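Keep it on the tray: notes for the Stomora kitchen-table science talk

Opening (slow down, I always rush this bit)
Hi everyone! I run small tasting and testing sessions, and I spend way too much of my life carrying little tubes from one table to another. So tonight is all about trays. Yes, trays, for 40 minutes, get comfy.

Why I switched
I used to set racks straight on the tabletop. Then came the Allier open house, with 376 samples and one very sticky floor (pause here, somebody usually groans). After that I bought trays with raised sides and proper handles, and I've been a bit of a bore on the subject ever since.

What goes on it
Rack at the back, measuring cup in front where I can grab the handle. I like a bright rack on a dark tray, my eyes find it right away. Hold the tube up over the tray when you check the color, so any drips land there and not on your notes!
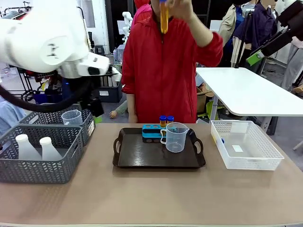 Baskets
Mine live off to the side, with holes in them so I can see what's hiding at the bottom. Mention the Jacquet folks, who label theirs on both ends (great idea, I stole it).

Questions
If it's quiet, ask who has lost a cap this month. Handouts are by the door.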